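Rev. 2019-01-09. Applies to Skollberg floating floors, click-lock type, laid over concrete or wood subfloors.

## 4. Settling in and first care

Read this section after the last plank and the baseboards are in place. Steps 1 to 4 cover the first 60 hours. Steps 5 to 9 cover normal use.

### 4.1 The first 60 hours

1. Keep the room between 64 and 75 °F. Leave the heating or cooling on overnight.
2. Pull out all the spacers along the walls. A spacer left behind a baseboard can push the planks up in summer.
3. Sweep or vacuum with the hard-floor head. Do not use a beater bar.
4. Leave blinds half closed on windows that get strong sun. Light things such as baskets and folding chairs may go on the floor right away.

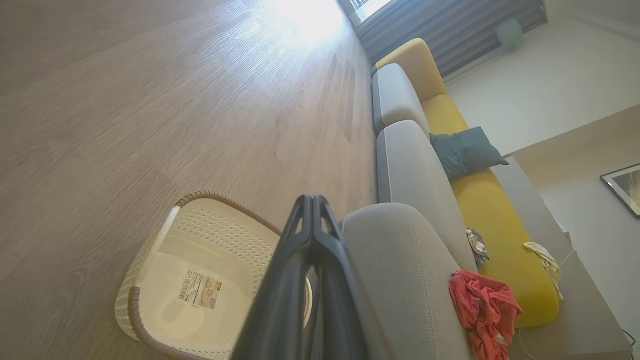 ### 4.2 Bringing furniture back

5. Fit felt pads to every leg before the piece enters the room. The Grirkis pad set (part 496) suits most chairs and small tables. For beds and bookcases, use the wide pads, part 763.

6. Carry furniture in. Do not slide it, even on pads. If a piece is too heavy to lift, lay down two sheets of clean hardboard and move it across those, a few feet at a time.

 **Caution:** Never screw or bolt anything through the planks. The floor has to move as one sheet, and a single fixed point is enough to open the seams on the far side of the room. Kitchen islands and built-in closets must stand on the subfloor, with the planks cut around them.

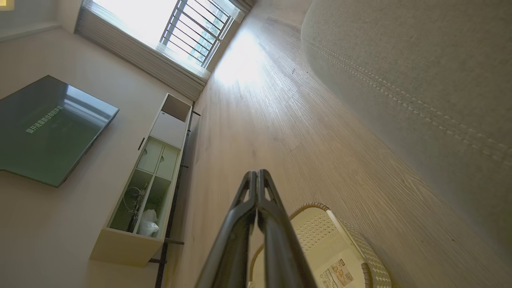 Spread heavy pieces out where you can. A full bookcase at each end of the same row of planks will pin the row in place. Put them against different walls, or leave one end of the row free — a sofa or a bed frame is light enough to go there.

### 4.3 Cleaning

7. For everyday dirt, use a dry microfiber mop along the length of the planks.

8. For marks that stay, mix one capful of Brullden floor wash in a gallon of lukewarm water. Wring the cloth until it no longer drips. Wipe one small area, dry it with a second cloth, then move on.

 Do not use steam mops, wax, oil soap, or anything with grit in it. Wax cannot be buffed into this surface and leaves a gray film that is hard to remove. Crayon and shoe marks come off with a little rubbing alcohol on a white rag.
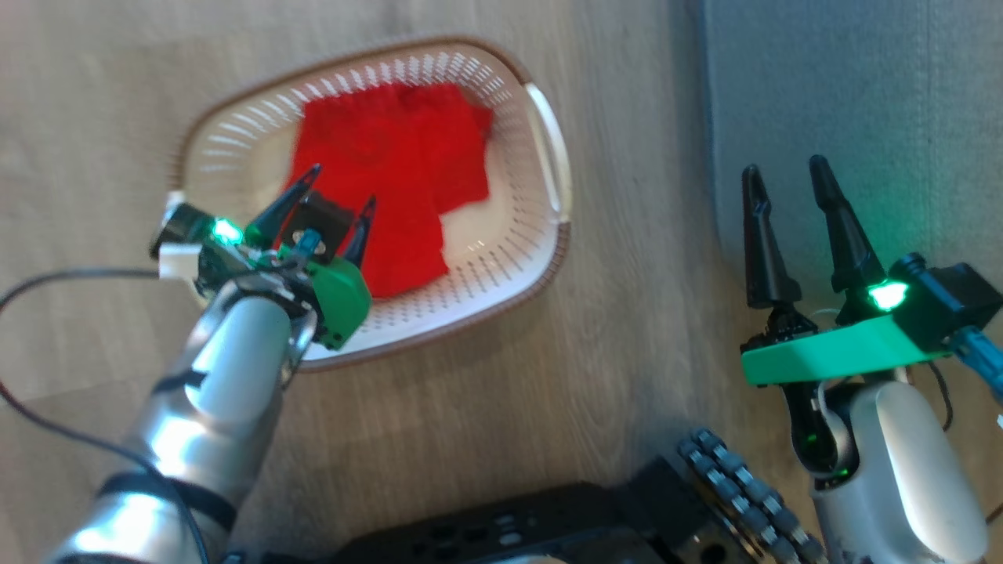

Standing water should be wiped up within 23 minutes, and sooner if it lies across a seam. Check under plant pots and pet bowls once a week. Saucers sweat on the underside, so raise them on cork feet.

### 4.4 Looking for raised seams

9. Once a season, check the floor by daylight. Stand with the window in front of you and look along the planks. Glare off the surface will show a raised edge as a thin dark line. Run a fingertip over any line you find. If you can feel a step, check the gap at the baseboards before you call the dealer — a tight wall is the usual cause. 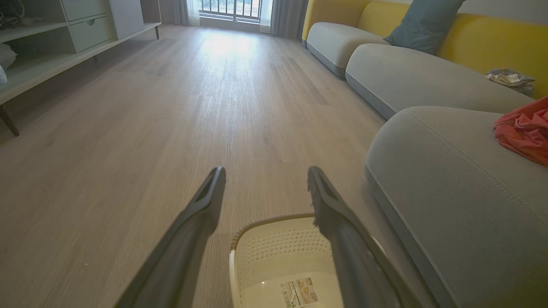
*Fig. 4-4. Planks running toward the far wall, with daylight on the surface.*

**Note:** Small gaps that open in winter and close again by March are normal and are not covered by the warranty. Gaps wider than a credit card should be reported to Agbenyega Floor Service, with the batch number from the end of the carton.

Go to Section 5 for replacing a damaged plank.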